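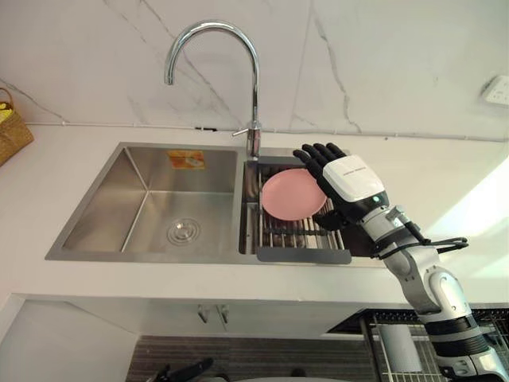
Pilley Interfaith Voters' Circle
Minutes of the regular meeting, Monday, 7 p.m.

Chair: Tumaini Odera
Minutes: Muthoni Sang

Opening

The chair opened the meeting and welcomed the members from the Brakevard congregation, who came for the first time. The minutes of the January meeting were read and accepted with one correction: the word "endorsement" in the item on the school board was replaced by "invitation". The circle did not endorse anyone and the old text could be understood wrongly.

Candidate evening

The evening for the county council candidates will be held in the Fikre hall. Four candidates have confirmed. One more has been asked two times and did not answer, and Muthoni Sang will write to the campaign office again this week. If there is still no answer, the name will be left out of the printed program, but a chair will be kept free at the table.

It was discussed whether the questions should be given to the candidates before the evening. The members from Brakevard were in favor, because in their experience the answers are then more exact. Others wished to hear how a candidate speaks without preparation. It was agreed to send the list of topics – housing, buses on the Sabbath and on Sunday, security at houses of worship – but not the questions themselves.

Each candidate will have five minutes to open. The chair will keep the time and will stop every speaker in the same way.

Voter guide

The draft of the guide was passed around. It will be printed in some 2,000 copies by Plillosen, at the price that was approved before. The guide explains how to register, how to ask for a mail ballot, and where one can vote early when election day falls on a religious holiday. Several members found the page about early voting difficult to follow. The second paragraph repeats the first, and the opening hours stand in a different place than the addresses. It will be rewritten.

A longer discussion was about the table of candidate positions on pages 6 and 7. Tumaini Odera said that the table is the part which people really read, and that it should stay. He reminded the members that last time the congregations asked for it by themselves. Against this it was said that a short table makes the positions look simpler than they are, and that a member of the clergy who hands it out may seem to be giving advice. 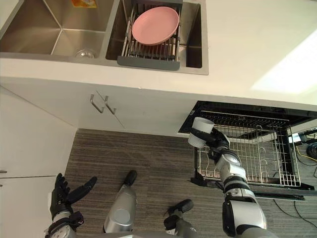
Muthoni Sang answered that the clergy do not have to hand it out at all. The guides can lie at the entrance, and whoever wants one can take one. She also asked that every position in the table be taken word for word from the candidate's own material, with the source written under it. With this change the table was accepted. Two members voted against and wished to have it noted.

Rides to the polls

The list of drivers is still short for the morning hours. Brakevard will ask its own members. Drivers are again reminded not to wear buttons or caps of any campaign while they drive for the circle.

Other matters

A letter came from a reader of the newsletter, who complains that the circle writes too much about the council and too little about the judges. It was agreed to answer her politely and to print the letter.

The key of the Fikre hall must be returned on the same night.

The meeting was closed at 8:50 p.m.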